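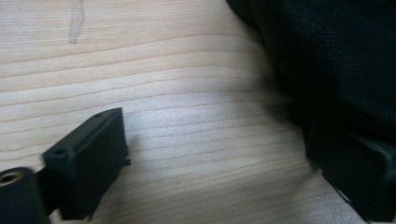 Trucos para cuidar las superficies de madera de la cocina (y alguna cosa más)

Llevo años viviendo con muebles de madera clara y he cometido casi todos los errores posibles, así que esta página es medio guía, medio confesión. La empecé en octubre, cuando cambiamos la cocina de sitio, y la voy ampliando cuando me acuerdo. Si buscáis cómo desatascar el fregadero, eso está en la otra página.

Cercos blancos de vasos y tazas

Los cercos blancos suelen ser humedad atrapada en el acabado, y tienen bastante arreglo. Yo pongo un paño de algodón fino encima, paso la plancha tibia sin vapor unos segundos y levanto a mirar. Otra vez, y otra, con paciencia. La primera vez me puse a hablar por teléfono con la plancha en la mano y tuve que lijar media mesa, o sea que nada de distraerse.

Si el cerco es oscuro la cosa cambia: el agua ha llegado a la madera. Ahí toca lijar suave con grano fino, siempre siguiendo la veta, y volver a proteger. En mesas chapadas yo no lijaría por mi cuenta, la chapa es finísima y se atraviesa en un suspiro.

Pegotes, etiquetas y restos de cinta

Para el pegamento de las etiquetas uso aceite de girasol, del normalito. Unas gotas en un algodón, lo dejo reposar 13 minutos (lo que tarda mi café más recoger el lavavajillas, no hay más ciencia) y froto con el canto de una tarjeta vieja. Luego agua con una gotita de jabón y a secar enseguida. En madera sin tratar no lo hagáis, que el aceite deja su propia mancha y entonces tenéis dos problemas.

La cera de vela sale mejor en frío: una bolsa con hielo encima, envuelta en un trapo, y cuando se pone dura salta casi sola. Lo que quede, con un paño tibio.

El aceite, cuánto y cuándo

Mi encimera está aceitada y le doy 2 manos al año, una antes del verano y otra cuando encendemos la calefacción. Durante mucho tiempo le ponía demasiado, pensando que así duraría más – y lo que conseguí fue una superficie pegajosa a la que se quedaban adheridas las servilletas. Ahora echo poquísimo, lo extiendo con un trapo sin pelusa, espero un cuarto de hora y retiro todo lo que la madera no se ha bebido.

Compré la última lata en Davcombe, una droguería de las de mostrador, y me duró muchísimo. También he probado la cera Sindon, que huele de maravilla pero a mí me deja el tacto un poco resbaladizo. Para una estantería, estupenda. Para amasar pan encima, no me convence.

¡Muy importante! Los trapos empapados en aceite de linaza no se tiran hechos una bola a la basura, porque pueden calentarse solos hasta arder. Yo los extiendo al aire libre, bien abiertos y lejos de cualquier cosa que prenda, hasta que están secos y tiesos.

Tablas de cortar

Sal gorda y medio limón, frotar, aclarar, secar de pie. Es el truco de toda la vida y sigue siendo el que más uso para quitar el olor a ajo y a cebolla. Nunca al lavavajillas ni en remojo. Si la tabla se ha combado, probad a humedecer un poco la cara hundida y dejadla boca abajo toda la noche sobre un paño. A mí me ha funcionado con dos tablas y con una tercera no hubo manera.

Cajones que se atascan

Pasad un cabo de vela por las guías de madera y ya está. En serio, es así de tonto. También vale el jabón seco, pero en cocinas húmedas se pone pastoso. Con la cómoda Ornthorpe que heredamos tuve que limpiar antes las guías con un cepillo de dientes, tenía pelusa de varias generaciones.

Lo que yo no vuelvo a usar

El vinagre puro sobre madera encerada, que se come el brillo. Los estropajos verdes, ni por el lado que dice suave. Y las toallitas multiusos, que van muy bien el primer día y al cabo de unos meses dejan una película mate rarísima. La quité con agua tibia, jabón neutro y unos 115 frotes, que se me quedó el brazo como para pedir la baja.

Los quitamanchas en espray tampoco me han dado buen resultado. El único que guardo es uno de Van Dijk y lo uso para los azulejos.

Una cosa que me preguntáis mucho

¿Bicarbonato sí o no? Pues depende. En pasta, con muy poca agua y frotando con la yema del dedo, va bien para marcas de rotulador en superficies barnizadas. En roble y en castaño ni se os ocurra: el bicarbonato puede reaccionar con los taninos y oscurecer la madera. Probad siempre antes por debajo del tablero o detrás de una pata, donde dé igual.

Tengo pendiente escribir sobre los arañazos y el truco de la nuez, que en madera clara me deja dudas. En cuanto haga una prueba decente lo añado por aquí.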